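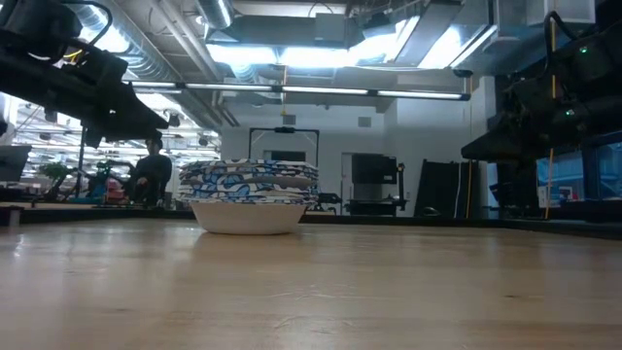

Posted in March by the desk-mover in chief

Filed under: Work life, Chairs and other furniture

Search this blog... Go

So we're getting new furniture at the office, and somehow I've ended up as the person choosing it. I made one remark about my chair squeaking and the next thing I knew I had a stack of brochures on my desk and a budget to stick to.

I do love a brochure, mind you. I took them home and read them in the bath. The trouble is that everyone in a furniture brochure is having a lovely meeting by a huge window, and our meeting room looks out on the bins. I kept trying to picture the Tordale range in there and my brain wouldn't do it.

We've narrowed it to two makers for the seating. Tordale do a task chair with a mesh back that I could happily live in, and Grasard do a padded one that's a bit cheaper and comes in a really good mustard. We had samples of both on loan and everybody had a go. The tall people like the Tordale. The short people (me) found the seat too deep, so my feet dangled unless I perched right on the front like a budgie. The Grasard goes lower, but the arms don't slide under our desks, and I can't bear a chair that sticks out into the walkway.

I rang Tordale and asked if they did a shorter seat, and they do! It's a separate code right at the back of the price list, number 1461, and you'd never find it unless you asked. It adds more than 3 weeks to the delivery -- so we'd be sitting on the squeaky ones a while longer, but I can cope with that.
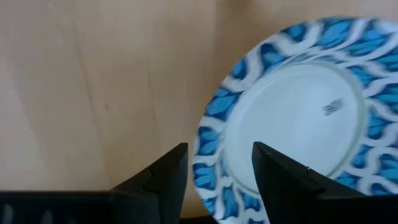 The table question

Chairs were the easy bit, as things go. The big argument is over the table for the lunch area. At the moment we have two old desks shoved together with a gap down the middle that eats forks.

I want the Rana, a long oval one with legs tucked well in from the ends, so you can squeeze an extra person on without them straddling anything. Half the office wants separate little square ones from Plarden so they can read in peace. I do see the point. I also think if you buy little tables people push them together anyway, and then you're back to the fork gap.

Finish is another thing. The samples come as tiny squares about the size of a biscuit, and I've been carrying the oak and the ash around in my coat pocket for days, putting them down on the carpet in different rooms. The oak goes orange under our lights. The ash looks fine, if a bit chilly first thing in the morning.

Anyway, the order has to go in by the end of the month. If you've got a Rana at your place, let me know if the edges chip -- ours will get bashed by the tea trolley daily.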